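Table Setters and Tidy-Up Helpers Wanted, Workovow Spring Sessions

Posted Tue 17 March

Do you straighten the silverware at other people's houses? Do you have a system for your kitchen drawers, or no system at all and a lot of opinions about it? Then we'd love to have you with us at Workovow this spring!

We're looking for people to come in and do small, ordinary table tasks: setting things out, moving them around, putting them into a tray or a bag, clearing up at the end and starting over with a different bunch of stuff. It's hands-on, it's calm, and it's a lot more absorbing than it sounds. What we're after is how people go about it when they're left to get on with it. Do you start with the big things or the little ones? Do you stand a bottle up first or leave it until last? Everybody we've had in so far does it differently, and we want many more ways of doing it before we close the study in September.

What's on the table

All of it is everyday stuff, the kind of thing that ends up on your own kitchen table by Friday. You'll get bowls, trays, see-through bags, water bottles and a few toy building blocks, and the mix changes from one round to the next. Nothing is heavy and nothing is sharp. We like the small beige bowls best (everyone seems to want to take one home), and they come up in a lot of the rounds, sometimes as the thing you move and sometimes as the place other things go. 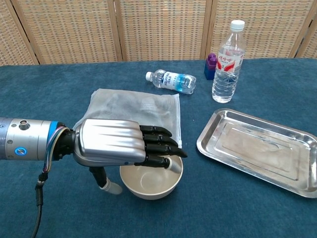
What you'll be doing

Each session is split into rounds. At the start of a round you get a card with one short task on it. "Get everything onto the tray" is a real one. So is "Make room for one more bowl," which has started more friendly arguments at the coffee machine than any other card in the deck. You read the card, do the task at your own speed, and say "done" when you think it's done. You decide what done means!

Between rounds you help us reset. We read the list out loud and you put things back where the list says, lying down or standing up, closer or farther away. Some people like this part even more than the tasks. Talking is fine the whole way through, and if you mutter to yourself while you tidy, please go right ahead.

After the last round there's a short chat about what you did and what bugged you. We write down everything, so if the tray was in your way the whole time, tell us.

The room

We're on the second floor of the Purby building, with an elevator right inside the front door. The tables have a dark teal covering that feels like carpet, so things land softly and don't slide much, and we've put woven folding screens behind them to keep each corner nice and private. It's a pleasant place to spend a couple of hours. You can sit or stand, and we have stools in two heights. Coffee, tea and snacks are in the Kadutar lounge down the hall. 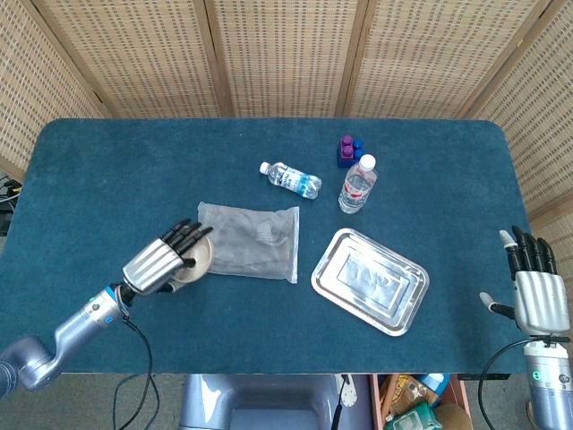 Who can take part

Anyone 18 or older. You don't need any experience. We'd be especially happy to hear from:

Left-handed people (we never have enough of you!)
People over 65
Anyone who has waited tables, packed orders, run a preschool room or stocked shelves
People who use only one hand, or who have trouble with grip, and are comfortable showing us how they manage
Self-declared messy people

You should be able to follow short written instructions in English. If reading the cards is hard for you, let us know and we'll read them out.

Time and pay

A session takes 2 hours with a break in the middle. Most people come for four sessions, spread over a month, and you get $300 once you've finished all four. If you can only manage some of them, we pay for each one you complete. Street parking is free after five, and the 73 bus stops across from the entrance.

We have morning, afternoon and evening slots, and a few on Saturdays that go fast.

What to wear

Whatever you'd wear to do the dishes. Short or rolled-up sleeves are best, and please leave big rings and loose bracelets at home.

How to sign up

Fill out the interest form at the front desk of the Purby building or on the Workovow sign-up page. Put "Table sessions" in the subject box, or it will land with the people who run the Zürcher reading study next door, and they're very nice but they can't book you in. Tell us which hand you write with, which times suit you, and whether you'd like to come with a friend. Friends get side-by-side slots whenever we can swing it.

We answer every form within a week.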